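4. Inflow, Infiltration, and the Kendeck Interceptor

4.1 What the meters were asked to do

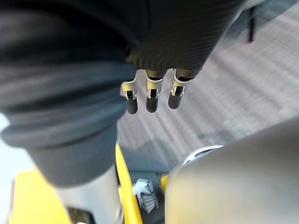 A sanitary sewer is supposed to carry what people flush, rinse, and pour. In Kendeck it also carries a good share of whatever falls from the sky. The town separated its storm and sanitary lines on paper decades ago, and the paper has held up well. The pipes have not. Clay joints leak, manhole lids sit in low spots, and an unknown number of roof downspouts still empty into the wrong line.

We placed flow meters at 7 manholes along the interceptor between the Troduvow pump station and the treatment plant. Each meter logged depth and velocity at 5-minute intervals. Sites were picked for straight runs of pipe, steady slope, and a place to park the truck. The last requirement ruled out more manholes than the first two put together.

Rainfall came from a single tipping-bucket gauge on the pump station roof. One gauge is thin coverage for a service area with a ridge running through it, and Section 6 returns to the problem. For the long, soaking storms that matter most here, we think it does well enough. For summer thunderstorms it is close to guesswork, and the July storms were left out of the fitting for that reason.

4.2 Separating the water

Dry-weather flow was taken as the median daily pattern over periods with no rain in the preceding week. Weekdays and weekends were handled separately, which is standard practice and also makes it plain that people in Kendeck sleep late when allowed to. The dry pattern was subtracted from the wet-weather record, and the remainder was called rain-derived flow.

That remainder was then split into a fast part and a slow part. The fast part rises within the hour and falls off soon after the rain stops; it points to direct connections such as downspouts, yard drains, and leaky lids. The slow part climbs over a day or more and hangs around like a guest who has found the good chair. It points to groundwater seeping in through cracked pipe and bad joints. The split is done by fitting curves, and curves can be talked into a great deal. We held the shape parameters constant across storms at each site to limit the temptation.

Groundwater that enters in dry weather is a third kind of unwanted flow. We estimated it from the overnight minimum, less a small allowance for night use. The allowance is borrowed from older studies of similar towns and we did not check it locally.

4.3 The storm of 1/20/18

The largest event in the record fell on ground already full from snowmelt. At the Livex Street meter, depth rose past the crown of the pipe and stayed there overnight. Velocity dropped as depth increased, the usual sign that something downstream has backed up. The wet well at Troduvow reached its high alarm, and the overflow to the creek opened, as it was built to do and as the permit would prefer it did not.

The two upstream sites on the Tehrani branch behaved differently. Flow there jumped early, peaked sharply, and was nearly back to normal before the interceptor had finished filling. We read this as direct connection. The houses on that branch are older than the separation project, and 170 of them have no record of a downspout inspection. A missing record does not prove a bad connection -- the filing at the time was relaxed -- but the timing of the peak is hard to explain any other way.

Below Livex Street the slow part took over. The lower interceptor lies beneath the seasonal water table for most of its length, and the flow stayed above the dry pattern well after the creek had gone down. Lining the pipe would help here. Chasing downspouts would not, though it is cheaper and photographs better in the annual report.

4.4 Limits of the meter record

Meters foul. Rags wrap around the sensor and the reported velocity falls to zero while the sewer carries on regardless. We dropped any stretch where velocity read zero and depth did not. The meter nearest the plant lost so much record this way that its results are shown in the tables but not used in the fitting.

Surcharged readings are a second problem. Once a pipe runs full, depth says more about the backup than about the flow, and our peak values for the January storm should be treated as low estimates. The town's existing model uses a storage volume of 2,000 cubic meters at the plant. We kept that figure in the runs described in Section 5, having found no drawing that supports it and none that contradicts it.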